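Norkstead School of Sport Management
Motorsport Operations, Unit 3: Race Weekend Strategy and Tyre Allocation
Course handout, revised July

Purpose of this handout

This handout accompanies the third unit of the module and should be read before the seminar. It assumes that students have completed the reading on circuit licensing and team structure, and that they are able to follow a lap chart without assistance. Students who have not yet attempted the lap chart exercise from Unit 2 should do so first. The seminar will not return to it.

The unit deals with a single matter: how a small single-seater team decides when to bring a car in for tyres, and how that decision is recorded and reviewed afterwards. Driver coaching, car set-up and sponsorship are treated elsewhere in the module.

1. The case

The running case is the Padia team, which enters two cars in a regional single-seater series. The case was prepared by Dindo Belmonte, and the timing sheets used in class are taken from his file. The race under study was run over 39 laps at a permanent circuit with a long pit lane and one heavy braking zone at the end of the main straight.

Padia started the race with one car near the front of the grid and the other in the lower half. Both began on the harder of the two permitted compounds. The regulations required each car to use both compounds in a dry race, so that at least one stop was unavoidable. The question before the team was when to make it, and whether the two cars ought to follow the same plan.

Students should note that the team had a single pit box and one crew. If both cars came in on the same lap, the second would have to wait behind the first. Much of what follows depends on this. 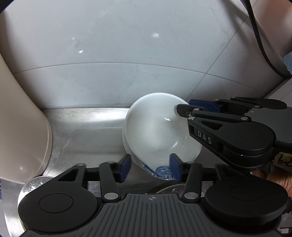 2. The cost of a stop

The cost of a stop is commonly given as one figure, but it is made up of separate parts which behave differently during a race. There is the time lost by driving through the pit lane at the limited speed. This is fixed for a given circuit and can be measured in practice. There is the stationary time, which depends on the crew. There is also the time lost on the lap into the pits and on the lap out of them, when the driver is braking early for the entry line or working on tyres that have not reached their operating temperature.

Teams at this level tend to measure the first part well, rehearse the second and neglect the third. In the Padia file, the out-lap is entered on the planning sheet as equal to a normal lap. Students are asked to compare this entry with the timing sheet and to correct it.

A further cost arises from traffic. A car which rejoins behind slower cars may lose more over the following laps than it lost in the pit lane. The planning sheet should therefore state where on the circuit the car is expected to rejoin, and which cars are likely to be ahead of it at that point. The term used in class for the space needed is the rejoin gap.

3. Early and late stops

A driver who stops before a direct rival has the advantage of fresh tyres while the rival continues on worn ones. If the gain is large enough, the rival will come out of the pits behind. This is the undercut. It works best where tyre wear is high and where new tyres reach temperature quickly.

The opposite course is to stay out after the rival has stopped, in the expectation that the worn tyres will still be quicker than new ones that are slow to warm. This is the overcut. It is more often of use on a cool day, on a smooth surface, or when the rival has rejoined in traffic.

Neither course should be described in an assessed answer as the stronger one in general. The answer must refer to the lap times in the case. Marks are lost each year by candidates who reproduce the definitions and do not apply them.

In the race under study, Padia brought in its leading car as soon as the car behind had closed to within pit-stop range. The decision was taken over the radio in less than a lap. The second car, which had been due to stop at nearly the same moment, was told to remain out. Its tyres were by then well past the point at which the planning sheet had called for a change, and it lost two places before it was called in.

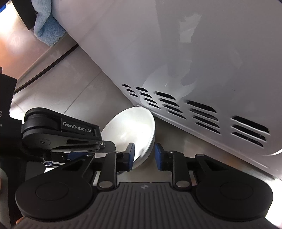

Baiba Lukoševičius, in a written comment on the draft of this unit, disagreed with the account given above. In her view the second car was not sacrificed to the first. The planning sheet had been drawn up for a warmer afternoon, and the stop lap shown on it was no longer a sound guide by the time the race began. She added that the two places were lost on the main straight, to cars with better exits from the last corner, and that new tyres would have made little difference there.

Her comment has been left in the handout because the timing sheet supports part of it. The sector times for the second car are steady until the laps in which it is passed. Students should decide for themselves how far the steady sector times answer the criticism, and should be ready to defend their reading in the seminar.

4. Communication on the pit wall

The Padia pit wall is staffed by a strategist, a race engineer for each car and a timekeeper. In the case these duties are held by Bình Ông, Thiện Âu, Sang Bùi and Dindo Belmonte respectively, with Thiện Âu engineering the leading car and Sang Bùi the second.

The radio transcript shows that the instruction to stop was passed to the first driver before the second engineer had been told of it. Sang Bùi learned of the change when the crew moved into the pit lane. For the next lap and a half the second driver was asking for a decision and receiving none.

Students should consider the following points when reading the transcript.

The strategist is entitled to change the plan without consultation, but the change must be announced to everyone on the wall before it is sent to a driver.

A message to a driver should contain one instruction. The transcript includes a message with three, of which the driver acknowledged only the last.

The timekeeper's rejoin estimate should be read aloud and repeated back. In the case it was written on a board which the strategist could not see from his position.

5. Reviewing the decision

A strategy review should be based on what was known at the time. It is easy to judge a stop by the finishing order, but the finishing order also reflects retirements, penalties and the conduct of other teams. The reviewer should first set out the information available to the pit wall on the lap in question, and then ask whether the decision was reasonable in the light of it.

For the Padia race, the leading car gained a place through its early stop and later lost it when a rival on a different plan came through on newer tyres. A reviewer looking only at the result would record no gain and no loss. The lap chart shows a more useful picture, and students are expected to draw it.

6. Equipment and working copies

The timing data are available in the Vivomau viewer on the computers in the Yupanqui Room. Working copies may be printed, but the radio transcript must not be taken out of the building. Sheets should be returned to the rack by the door in lap order.

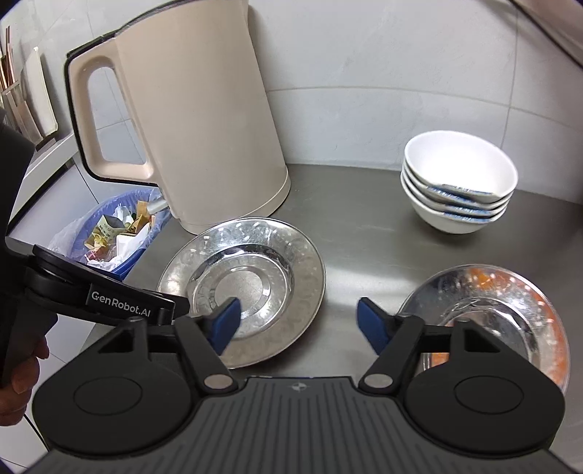

Fig. 3. Two-fingered hand-held gripper over a steel counter.

7. Written assignment

Students are to submit a strategy review of 2000 words on the second Padia car. The review must include a corrected planning sheet, a lap chart for the laps on either side of the stop, and a recommendation to the team on how the stop should have been called. Tables and charts do not count towards the length.

The review should be addressed to the team principal and written in plain language. Abbreviations used on the timing sheet must be given in full on first use. Candidates may agree or disagree with the comment printed in section 3, provided that they refer to it.

Work is to be handed in at the module office by 4 p.m. on the day given in the unit calendar. Extensions are granted by the module office only and cannot be agreed with the seminar tutor.

Reading for the next unit: Unit 4 handout, sections 1 and 2, on safety car periods and the closing of the pit lane.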